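An Open Day in Jerkby, or How I Spent a Whole Thursday Looking at Cabinets

My cousin swore I'd be bored. I was not! The Nullov furniture works in Jerkby opens its doors to the public once a year, and I've wanted to go ever since I bought one of their sideboards secondhand (still my favorite thing in the apartment, wobbly foot and all).
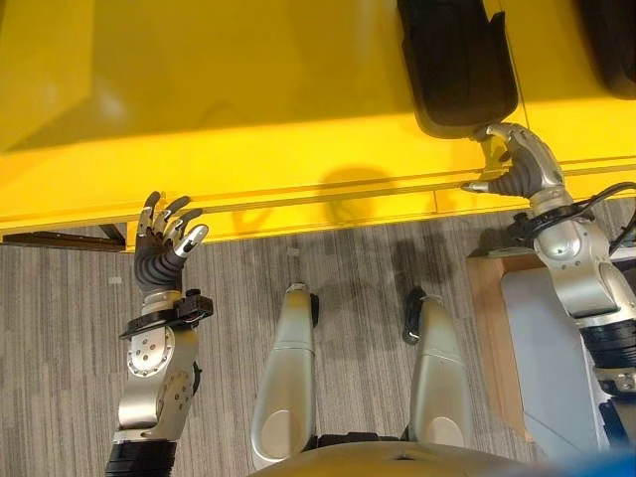 2 min read

So, yellow. If you know Nullov at all, you know they love a color, and the one I kept drifting back to was a big glossy yellow piece standing on gray striped carpet. I'm a beige person by habit and I wanted to take it home on the bus.

The tour started at ten and our guide was Poonam Mittal, who has worked in the paint shop for 17 years and talks faster than I do. She told us the factory went up as a button works, which explains the tiny windows, and that they now finish 430 cabinets in a good month. July is the quiet one, when half the town leaves for the lake at Birnulitz.

The paint shop was my favorite stop. We couldn't go in past the glass, but Poonam passed sample boards around and let us guess how many coats each one had. I was wrong every time. A man behind me got all of them right and was a bit smug about it.

Lunch was soup and rye bread in the canteen, included in the ticket, and the coffee was better than it had any right to be. I sat with two sisters from Birnulitz who were planning a whole kitchen and had brought their own tape measure, plus a folder of magazine clippings going back years. I left with three of their clippings.

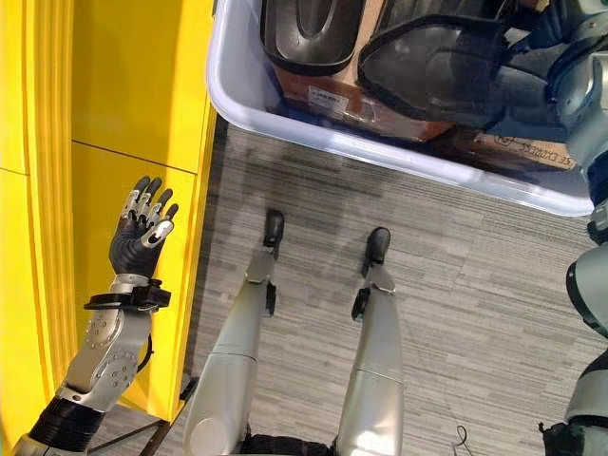 Getting there and what it costs

Take bus 86 from the station and get off at the water tower. The walk from there is about ten minutes, uphill. Tickets are 570 at the gate, kids get in free, and you should bring cash (the card reader was out when I went). Wear flat shoes.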